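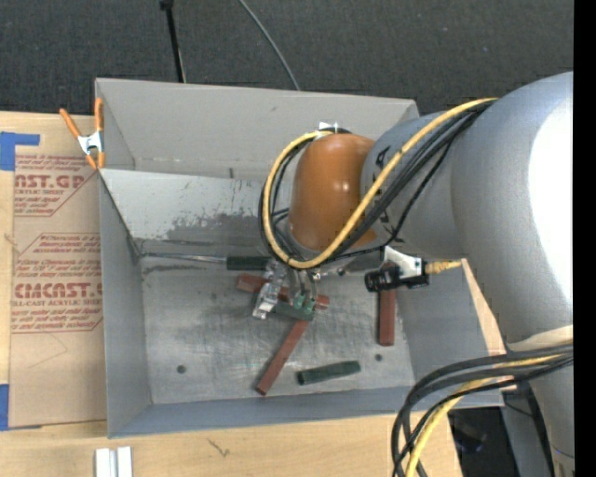 Workshop > Storage > Metal bins

How to clean out a metal bin you have been ignoring

March, by Delia Barbu

Every metal bin has a bottom. Some of us have gone years without meeting ours.

Start by emptying it onto an old sheet. Sort as you go: keep, throw out, and "belongs to Valentin." Give yourself 17 minutes, or you'll end up reading the packaging.

Vacuum the corners with the narrow nozzle. Then mix 5 drops of dish soap into 700 ml of warm water and wipe the walls from the top down. I did mine from the bottom up once and got to do it twice.

Scratches in the floor of the bin are there for good. Leave the steel wool in the drawer, as it only adds more. For sticky label glue, rub in a little cooking oil, wait, and wipe again with the soapy cloth.

Dry it with a towel, seams included, and stand it on its side overnight if you can spare it.

Put back the keep pile. If it doesn't fit, sort it again with less affection.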